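From: Aba Gbeho
To: cellar-list
Subject: Re: [cellar-list] stuck ferment, then the tasting weekend

Sevim, all,

Quick one before I go back out to the press. Answers in between, sorry if the quoting comes out odd, I'm on the old laptop.

> On the list, Sevim Oral wrote:
>
> Hi everyone. We have a tank of red that has stopped dead.
> It was dropping nicely and then nothing for four days.
> Tastes sweet still, a bit flat, no bad smells that I can
> find. Fruit is from the Cendstead slope, picked late and
> very ripe. I have been told to add nutrients, told to add
> fresh yeast, told to warm it up and told to leave it alone.
> Which one?
>
> Also, is anybody pulling together the June tasting or do I
> assume it's on hold? I have 2 cases I could bring but I'd
> need to know soon because of the truck.
>
> Sevim

Four days with no movement is stuck, I wouldn't call it sluggish anymore. Don't leave it alone. The longer the sugar sits there the better the chance something else gets at it, and then you have a vinegar problem on top of a sugar problem.

Before anything else, what's the temp in the middle of the tank? Not at the wall. We had one two years back that read fine on the outside probe and was way colder in the center, cold nights and the door propped open. If yours is cold, bring it up slow, a couple degrees a day, and stir up the lees while you do it. Sometimes that's the whole fix.

If it's not cold then I'd guess alcohol. Late picked Cendstead fruit runs big. Mireille Kanaan had a lot off the upper rows that would have gone over 17 percent if it had finished, and of course it didn't finish. Yeast just quits. Throwing a packet of dry yeast straight into that is money down the drain, they die in an hour.

And go easy on nutrients. At this stage the old yeast won't use them and whatever else is living in there will. I know the supply shop says otherwise. The supply shop sells nutrients.

What worked for us, in order:

1. Rack it off the gross lees into a clean tank. Keep the air out as best you can. Smell everything as you go, if you get nail polish or vinegar stop and write to me or Wian first.

2. Get real numbers. Sugar and alcohol from a lab, and volatile acidity while they're at it. A hydrometer lies to you with that much alcohol in the tank. Mine told me I was dry once when I wasn't, and I bottled it, and the corks came out on their own in the back of my sister's car. Long story.

3. Build a starter. Strong restart yeast, the kind sold for high alcohol, rehydrated in warm water with the rehydration stuff in it. Then a little sugar water and a little of the stuck wine. Wait till it's clearly working. Keep it warm. 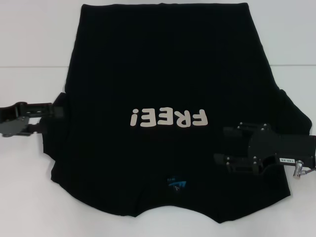 4. Feed the starter more of the stuck wine, doubling each time. You want the starter sugar to drop by half before each addition. This is the part everybody rushes, me included. It took us three days the time it worked and one afternoon the time it didnt.

5. When the starter is a decent share of the tank, put the wine into the starter and don't do it the other way round. Half the tank, wait a day, then the rest. Watch the temperature match. If they're more than a few degrees apart the yeast gets a shock and you're back to step 3 with less wine and less patience.

6. Check it every morning and write it down. Same time, same spot in the tank. Slow is ok. Ours took 11 days to creep down to dry and I was sure the entire time it had died again.

No sulfur until its over, unless the VA is climbing. If it is climbing that's a different conversation and I'd want to see the lab sheet.

You could also just stop there and make it a sweet red on purpose. I'm half serious. Tuncay Tekin did that with his Kwofie block and sold every bottle at the gate before the dry one had moved at all. You'd need to sterile filter it though, and keep it cold till you do, or it'll start up again in bottle. See above re: my sister's car.

Anyone with a spare tank near Sevim please speak up, I think she's short on space. Ours holds 474 gallons and it's full of white until the end of the month or I'd offer.

> Also, is anybody pulling together the June tasting

Yes!! Not on hold. Wian Gumede has the room, Mireille is doing the glasses again, I'm supposed to be doing the list of who brings what and have not started. So, what I know so far:

- Reds and whites both, no fruit wine this time (sorry, last year took too long)
- Two bottles of each wine, one to pour and one in case of cork
- Doors at 4 pm, pouring at 5, blind flight first while people can still taste
- Sheets are the short ones, no more twenty point scale, there was a revolt
- Bring bread. We never have enough bread

The blind flight is Cendstead reds only, any vintage, bagged before you walk in the door please. Wian wants to sneak in a ringer from somewhere else. I said fine as long as he doesn't tell me, and then he told me.

Sevim, 2 cases is too many for the pour but bring them, people always want to buy after and the trunk of a car is a fine shop. What wine is it, the one from before or new? If it's the rose I want some.

Need to hear from Tuncay whether he's coming with the big table or without. Also whoever took home the spit buckets last time, there were four, I have one. Not mad. Just bring them.

On the Flelteo pump question from last week, I never did answer, short version is the impeller goes first and it's a cheap part, don't let them sell you the new head. Drain it after every use and don't run it dry, not even for a minute to "clear the line". Will write more when I have the manual in front of me.

Ok the press is beeping. Sevim send the temp and the lab numbers to the list when you have them, not just to me, I might be in the cellar all day tommorrow and Mireille is better at this than I am anyway.

Aba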